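Stundo 2 is out of early access

Stundo 2, the browser game about running a harbor town with up to 12 other players on the same map, left early access on December 4, 2019. It is free to play and needs no account for the first session. If you played the test version in September, your town name carries over, but your buildings and coins do not.

The biggest change is the trade system. In the test version every town could sell to every other town, and the cheapest timber won. Now goods travel by ship, and ships take time. A town on the Bollitlow side of the map has to plan a full round ahead to get grain to the eastern islands.

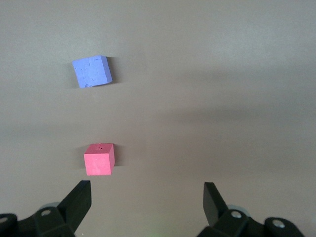

There are also new rules for storms. A storm closes a sea lane for two rounds, and any ship already in it waits at the nearest port. Port fees go to the town that owns the port – this makes small harbors worth holding for the first time.

The developer, Costigan, lists 1,098 fixes since the last test build. Most are small. The ones players will notice are the chat window, which no longer covers the build menu, and the map, which loads in one piece on older laptops. Sound can now be turned off from the title screen.

One thing that has not changed is the winter tax. It still comes due in the last round of each year, and a town that can't pay loses its newest building.
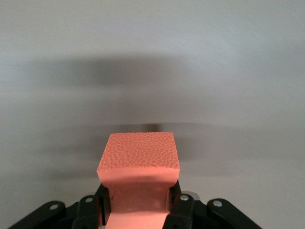

A player from the Olavbridge server wrote to us that the tax is still too hard on new towns, and that it should be skipped in the first year. The same player likes the slower trade and says games now last long enough for a poor start to be made up.

Costigan says the tax will be looked at in the next update. Servers are open now, and the Olavbridge map had 1,291 towns on it when we last checked. Private maps need a code from the host.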